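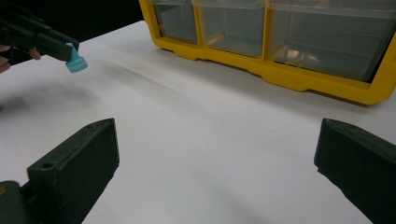
Figure 3. Sorting task from the Toma set, view from the free gripper while the other gripper holds the cap.

4.2 Handing over between two grippers

Our main question in this section is whether a policy trained only on hand-held demonstrations can learn when one gripper should wait for the other. Waiting is hard to learn from video, as very little changes from one moment to the next, and a model that copies motion tends to drift or close too early. The sorting task is a good test of it. In Figure 3 the second gripper has the light blue cap clamped at its tip, over on the left, while the fingers in the foreground are still open and the drawers of the yellow organizer stand across the table. We label moments like this one as "hold" and train the Storkon policy to predict the label together with the next motion.

We collected 354 demonstrations in our lab in Neltonthorpe, all of them with 2 grippers. Chinyere Jibrin went through the full set by hand and removed 17 in which the cap was dropped before it reached a drawer. The rest were used without further cleaning, including the slow ones and the ones with a second try at the grasp.

The result made us very happy! With the hold label, the waiting gripper stays still and open until its partner has let go, and it does so even when the partner is much slower than in any training run. The Plinlow baseline, trained on the same data without the label, often starts to close early and then has to back off. We had expected a small gain at best – the label adds only one extra output to the network. Most of the failures that remain come from the drawers, whose clear fronts are easy to misjudge at close range, and we return to them in Section 4.3.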